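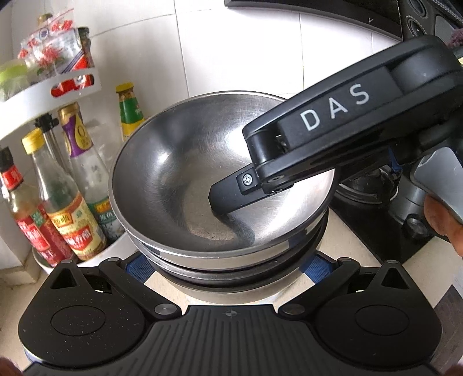

Startseite Wissen Technik Tiere Mitmachen

Wie lernt ein Roboter, in der Küche zu helfen?

Wenn du einen Topf hochhebst, denkst du nicht viel nach. Deine Hand weiß schon, wie fest sie drücken muss. Ein Roboter weiß das am Anfang nicht. Man muss es ihm zeigen, und zwar sehr oft.

Früher hat man für jede Bewegung ein Programm geschrieben: Arm nach links, Arm nach unten, Finger zu. Das klappt gut in einer Fabrik, wo jedes Teil immer am gleichen Platz liegt. In einer Küche steht der Topf aber jeden Tag ein bisschen anders.

Saqib Mughal und seine Gruppe im Projekt Nindance benutzen darum eine andere Methode. Die Menschen nehmen einen Greifer in die Hand. Ein Greifer ist eine Art Zange mit zwei Fingern, wie sie auch ein Roboter haben kann. Mit diesem Greifer machen sie ganz normale Arbeiten: eine Schüssel anfassen, einen Topf verschieben, einen Deckel abnehmen. Eine Kamera am Greifer filmt alles mit. So sieht der Computer die Arbeit von der gleichen Stelle, von der sie später auch der Roboter sieht.

Eine solche Aufnahme heißt »Vorführung«. Der Computer vergleicht viele Vorführungen und sucht, was sich wiederholt. Wo fassen die Finger an? Wann gehen sie auf? Glänzendes Metall ist dabei schwierig, denn im Metall spiegelt sich das Licht und der Rand ist nicht immer gut zu erkennen.

Für den ersten Versuch hat die Gruppe 1261 Vorführungen in 6 Küchen gesammelt. Danach hat der Roboter, er heißt Soltness, 500 Mal geübt, eine Schüssel am Rand zu greifen. Bei 300 Versuchen hat er es geschafft. Das ist mehr als die Hälfte, aber für eine echte Küche noch zu wenig. Am häufigsten ist die Schüssel weggerutscht, weil die Finger zu spät zugegangen sind.

Im Dezember will die Gruppe mit neuen Küchen weitermachen, auch mit ganz kleinen, in denen wenig Platz für den Arm ist.

Zum Ausprobieren: Nimm eine Küchenzange und hebe damit einen leeren Plastikbecher am Rand hoch. Versuche es danach mit der anderen Hand.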